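Care of Match Balls, Boots and Jerseys: Advice for Member Clubs

Clubs affiliated with the Cárdenas Rugby Union are responsible for the upkeep of their own playing equipment. The following tips have been compiled by the Union's equipment office for use by team managers, parents and players who wash, dry, inflate or store equipment at home or in the clubhouse. They replace the sheet issued to clubs in September.

Balls

Rugby balls lose their grip through mud left to harden between the pimples of the outer surface. Rinse each ball in lukewarm water on the day it is used and work over the surface with a soft nail brush. A small amount of dish soap may be added for grass stains. Bleach, solvent and car-cleaning products must not be used on any ball belonging to the Union.

Dry the ball with a towel and leave it at room temperature, away from radiators. Before inflating, place one drop of valve oil or glycerin on the needle. A dry needle tears the valve, and a torn valve cannot be repaired at reasonable cost. Check the pressure with a gauge and follow the range printed beside the valve. Balls going into storage at the end of the season should be let down until they give slightly under the thumb.

Training balls and match balls should be kept in separate bags. The Odano club marks its training balls with a letter near the valve in laundry pen, and other clubs may wish to do the same.

Boots

Remove loose mud by knocking the soles together outdoors. Take out the laces and insoles. Clean the uppers with a damp cloth and the soles with a stiff brush, and use a wooden skewer around the base of each stud. Boots should not be placed in a washing machine.

Stuff wet boots with plain newspaper and change the paper after an hour, then again before bed. Leather uppers may be treated with a thin coat of conditioner once they are fully dry. Synthetic uppers need no treatment.

Studs should be removed at least once a month during the season. Wipe the threads, apply a trace of petroleum jelly and refit them by hand before tightening with the key. Any stud with a sharp edge or burr is to be replaced before the next match. Referees will inspect studs and may refuse a player entry to the field.

Small Amounts of Liquid

Stain treatments, valve oil and disinfectant are often poured straight from the bottle, and far more is used than the job requires. Measure them. A plastic medicine syringe from a pharmacy is accurate enough for clubhouse purposes and should be labeled and kept apart from first aid supplies. For mouthguard baths and bottle rinses, follow the dilution on the product label and make up a fresh batch each time.
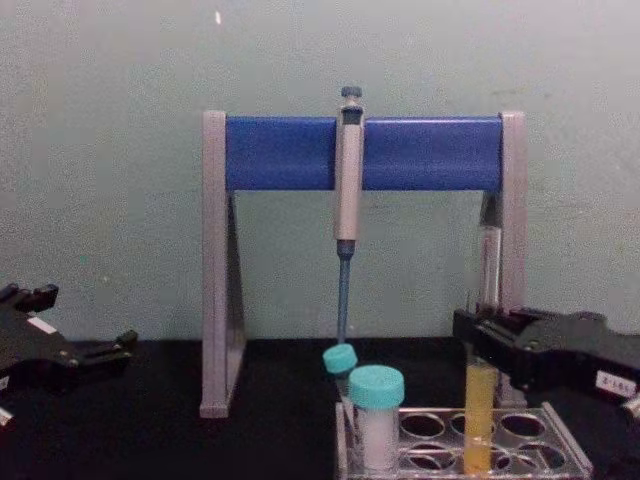 A micropipette hanging on its stand.

Jerseys and Shorts

Turn jerseys inside out and close all zippers and fasteners. Soak blood stains in cold water before washing; hot water will set them. Grass stains respond to white vinegar diluted with an equal part of water and left for half an hour. Test the mixture on an inside seam first.

Wash at the temperature shown on the care label, with half the usual detergent and no fabric softener. Softener coats the fibers and shortens the life of printed numbers. Hang jerseys by the hem, out of direct sun. The Buvau club lost a full set of numbers to a tumble dryer last season, and replacement sets are charged to the club concerned.

Drinking Bottles and Mouthguards

Take bottles apart completely, including the valve, and wash the parts in hot soapy water. Let them drain upright on a rack with the caps off. Mouthguards should be rinsed in cold water, brushed with an ordinary toothbrush and stored in a vented case. Hot water will change their shape.

Storage

The Union's store at Stistier holds more than 500 balls and 192 tackle bags and pads, and space is limited. Clubs returning loan equipment must deliver it clean, dry and bagged by type. Shelves in club stores should stand clear of outside walls. Place pads on edge and leave a gap between them for air.

Damaged items should be tagged with the club name and a short note of the fault. Questions on repair or replacement may be addressed to Hermenegildo Ponce, Equipment Officer, through the club secretary.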